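The Isden Rules

Souad Lamrani opened the simulation at cell four and read the first rule aloud to the trainee. 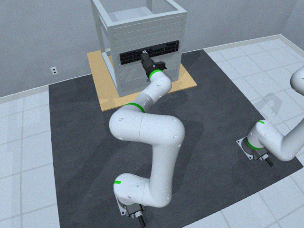
Rule 1. Stop before contact

"The tip is at the silver part," said Farouk. "Touching, or close to it."

"Which one?"

He turned the view and zoomed in. He still could not say.

"Then write down that you can't say," Souad told him. "The rule asks for a stop 10 millimeters out. Was there a stop?"

He checked the log. There was no stop. He wrote that down too.

Rule 2. Account for the second arm

Farouk had left the arm on the right out of his plan. It had no task in this job. Souad made him add it, with its reach and its parked position.

"Corina Nistor skipped that once, at Ilcombe," she said. "It cost them 40 hours."

Rule 3. One name on the form

The form had 30 lines. The last was for a signature. Farouk asked if they should both sign.

"One name," she said. "If two people sign, each thinks the other one looked."

He put the stop into the program and ran it again from the start. Souad went for coffee. When she came back he had the log open at line 198, and he was holding the pen.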